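Stop Buying Clothes Storage

I moved to Stustdale in April and the first thing everyone told me was to get a closet system. Bins, dividers, those hanging canvas shelf things. I nearly did it. Had a cart full at Nakajima, 195 dollars, thumb on the button.

Then I closed the tab and went and looked at what I own.

Too many clothes. That's the whole problem. I don't have a storage problem, I have a T-shirt problem, and so does pretty much everybody I know. Free ones from races. Ones from jobs we quit. The one you paint in, plus the backup for the one you paint in. Who paints that much?

And the stores love it. Eltison has an entire floor now for stuff that holds other stuff. You buy the shirt on one level, ride the escalator up and buy the box for the shirt. Come on.
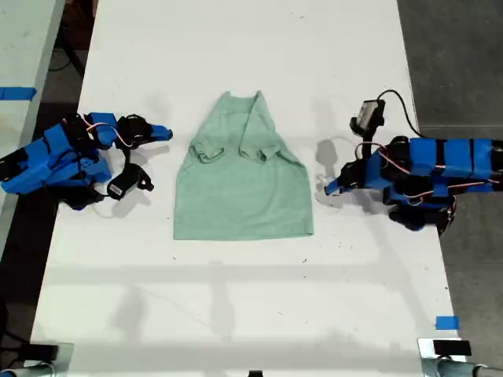

My mother kept two drawers. Two, for a grown woman with a job and a garden, and she never once looked badly dressed. If a drawer stuck, something left the house that same afternoon. No app, no label maker, no weekend lost to teh closet.

I know the argument on the other side. Big families, small apartments, winter coats. Fine. Coats need somewhere to go, I'm not a monster. And if you really do wear all of it then keep all of it, good for you. But most of us rotate through the same handful and the rest just sits there getting that drawer smell.

So I gave away a load at the Muveten swap, mostly tees, a few sweaters I felt bad about for maybe an hour. What's left fits in the dresser that came with the place. Ugly dresser. Works fine.

The bins are still in my cart by the way — they email me about it constantly, now its free shipping.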